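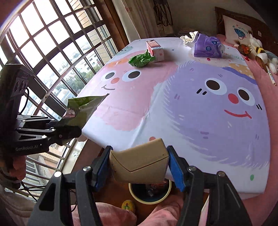 5. Checking jaw width and teaching the first grasp

By now Faltatov should be installed and both wrist views should be showing in Zindley, the viewer. This is the fun part – you get to see the software turn what the jaws are doing into numbers a planner can use!

5.1 Match the two streams

1. Open Zindley and choose Session, then Pair.
2. Pick the left and right streams. If they come up the wrong way round, press Swap. Don't rename them by hand.
3. Close and open both jaws once. Two traces will appear under the video.
4. Drag the right trace until the closing points line up, then press Lock.

Note: The offset is kept with the session. You only need to do this again after a restart.

5.2 Set the jaw scale

1. Close the jaws fully with nothing between them and press Zero.
2. Open them as far as they go and press Full. The reading should settle at 1000.
3. Pick up a small box and hold it still. The reading should stay flat for 8 seconds.

Caution: Never press Zero while something is held. Every width recorded afterwards will be wrong, and Faltatov has no way of spotting it.

5.3 Record a grasp

1. Press Record and wait for the tone.
2. Lift one item, move it clear of the table edge and hold it there.
3. Set it down, open the jaws and press Stop.
4. Open the Stojanović filter and tick Smooth path. Watch the wobbles drop out of the track – it's lovely to see the first time.

Soft packets and boxes need different settings. For a box, leave Squeeze on Auto. A crinkly packet keeps giving as you grip it, so choose Soft and let the filter follow the jaws all the way in.

Note: Patterned cloths are fine, and often help. The tracker likes plenty of printed detail to hold on to. If the path jumps, check the point count in the corner of the viewer. Anything over 862 is healthy.

5.4 Send to the planner

1. Select the clip and choose Export, then Allska plan.
2. Leave the frame width at 1360.
3. Press Preview and play the plan through at half speed before saving.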